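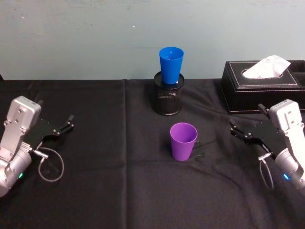

Zerer: Lift the cup out before you leave it overnight. A tapered tumbler wedges in a mesh pencil holder, and if it goes in damp the water sits at the base.

Pirnance
Mine rests on the bottom and doesn't wedge. Depends on the taper. The holder weighs 338 g empty, so a plastic cup in it stays upright when the desk gets knocked.

Matei
Disagree. The cup stands well above the rim. Put 500 ml in it and the centre of mass goes up with it. I'd keep drinks in a cup stood straight on the table.

Pirnance
Nobody said fill it. It holds brushes.

Zerer
Then why not put the brushes in the mesh?

Pirnance
Fine ones poke through the sides.

Bivex
Separate point: black cloth. Loose fabric creases, and a light cup on a crease will rock. Pull it flat and clip it at the back edge, 2 clips is enough.

Matei
Clips mark leather if the tissue box gets pushed against them. I use a heavier cloth, 700 g per square metre, no clips.

Bivex
That weight won't fold over my table edge. Clips it is.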